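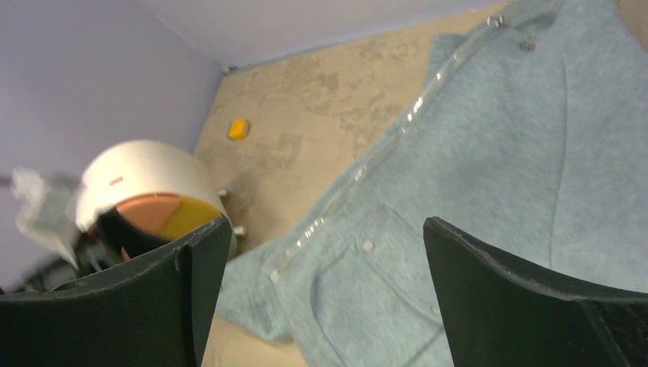 Wrist camera, final approach. Fleece jacket, zipper side up, and a small yellow thing on the carpet.

Fault 13: A Gallery of Sorts
Gandska floor tidying trials, Flirkcombe room

Gandska is our attempt at getting an arm to pick clothes up off a floor and put them somewhere better. Towels went well. T-shirts went well enough that we got cocky. Then we moved on to outerwear, and the controller began reporting a fault that the manual lists between "encoder mismatch" and "fan speed low" and explains in four words: rigid object in grasp.

The rigid object was a zipper.

We were asked for a gallery page about the problem. The wrist camera stays with one view for a long time when the arm has faulted, so you're getting one picture and a good many captions. They're arranged by subject, since arranging them by date would involve reading our own log in order.

THE JACKET

Light blue-gray fleece, long silver zipper, a snap near the top and a buttoned patch pocket. To a person that's a soft thing with some hard bits on it. To a planner that was raised on towels, it's a soft thing, full stop, right up to the moment the fingers meet metal.

It wasn't chosen to be difficult. It came in with a bag of ordinary clothes and was scheduled between a pillowcase and a pair of sweatpants, both of which behaved.

THE ZIPPER

The zipper makes two kinds of trouble. The first is optical. Metal teeth throw small white reflections back at the camera, and the edge finder takes a row of bright specks for the edge of the garment. It picks a grasp point there with great confidence. The score was higher than for anything else in the bag, and for a while we admired it.

The second is mechanical. Teeth don't squash. The fingers expect the load to rise slowly as the fleece bunches up, and get a sharp spike instead. The controller decides that it has hold of something solid, possibly part of the building, and stops.

THE STOP

Stopping is fine. Stopping is what we pay for. The trouble is what our code did next, which was clear the fault after 250 milliseconds and try again from the same place.

It would spike, stop, clear and close again. From across the room it looked like the arm was chewing.

We wrote the auto-clear ourselves during the towel phase, to get past a sensor that hiccupped now and then. It had a comment above it saying it was temporary. The comment was correct in the sense that the code is gone now.

THE NUMBERS

The room logged 3,927 grasps before anyone sorted them by fabric. Of those, 498 were on garments with a zipper. Fault 13 showed up in the second group and nowhere else, which would have been useful to know at grasp 400 or so, had the log recorded "zipper" as a field. It recorded "garment: soft." Somebody had to go back through the stills and tag them by eye, and the job was passed around the office like a cold.

THE DRAG

This is the part that got the trials paused.

On one of the retries the fingers closed with the zipper between them, the fault cleared, and the arm went ahead with its lift. The other end of the garment was under the foot of a clothes rack. The lift turned into a pull, the rack came over, and it landed on the side of the room where a person stands when they're resetting the floor. There was no one standing there. We would like to claim that was procedure, but it was lunch.

The rack was light and nothing was hurt except a hanger. We still wrote it up as a near miss, because a heavier rack or an earlier lunch would have made it a different report.

THE MANUAL

The arm's controller is a Gikevico and the fingers are from Mutiso, and each came with a perfectly good document that assumes the other one is handling this. The controller reports the spike and leaves the response to the integrator. The finger sheet says to set the response to suit the load and leaves that to the integrator too. We read both with interest, waiting for the integrator to turn up, and then remembered who had signed for the boxes.

THE FIRST FIX

We turned up the spike threshold. Fault 13 went away by the afternoon and everyone was pleased.

What we'd done was tell the arm to stop noticing. It now held the zipper harder and pulled with more conviction. A pull tab was bent by the end of the day. The threshold went back to where it had been, and the change log has a one-word entry for it that we've been asked to tidy up.

THE SECOND FIX

Tape over the zipper. It worked beautifully. It also meant that before the robot could pick up your jacket, you had to pick up your jacket and put tape on it. We ran it for a morning to prove the spike really came from the teeth – it did – and then peeled everything off. Fleece doesn't enjoy this either.

THE THIRD FIX

The one we kept, and it comes in pieces.

Auto-clear is out. A Fault 13 opens the fingers, backs the wrist straight up and waits. If the same garment faults again, the arm parks and a person presses the button. There's no third try.

The planner now treats a line of bright specks as something to stay away from. It looks for a grasp point on plain fabric, well to one side. Sequins confuse it badly. Sequins are on the list.

Lifts start slow. If the load keeps rising when the garment should already be off the floor, the arm lets go. A dropped jacket is back on the floor, where it was to begin with, so we can live with that.

The rack moved to the hall. We also marked a line on the carpet that stays clear of people whenever the arm has power, including at lunch.

THE CARPET

It has stains and worn patches, and we've had messages suggesting a nicer one. We'd rather keep it. A blotchy beige floor is closer to what people have at home than a clean gray mat, and the planner did all its early learning on a clean gray mat, which may be how it came to think so well of itself. It did once spend a while trying to pick up a stain. That was logged as "garment: soft" as well.

THE SMALL YELLOW THING

Small items on the floor are out of scope for Gandska. The planner is supposed to ignore anything under a certain size, and mostly does. We mention it because every person who has looked at the picture has asked about the yellow thing and not about the zipper, and we'd like the zipper to get its due.

THE FINGERS

Black, slightly curved, and worn lighter along an edge on the left one. We inspect the pads after every Fault 13 now and swap them when they score. Before this started, the inspection schedule read "as needed," and we'd never felt the need.

WHERE THINGS STAND

Trials restarted in June with the new rules. The arm is slower, and it parks more often than we'd like, usually over hoodies. Drawstrings turn out to have little metal tips. Those give a smaller spike than a zipper, just under the threshold, and we haven't settled what to do with them. One camp wants a second, lower threshold, and the other wants to see the log sorted properly first, with a field for every hard bit we can think of: zipper, snap, button, buckle, tip, other.

The field for "other" is already the fullest.

If you run something similar and have an auto-clear in there somewhere with a comment saying it's temporary, go and look at it before the next bag of clothes arrives. We can share our fault handling notes and the tagged stills with other groups. Write to the Gandska address on the contact page and put "Fault 13" in the subject line so it gets past the filter.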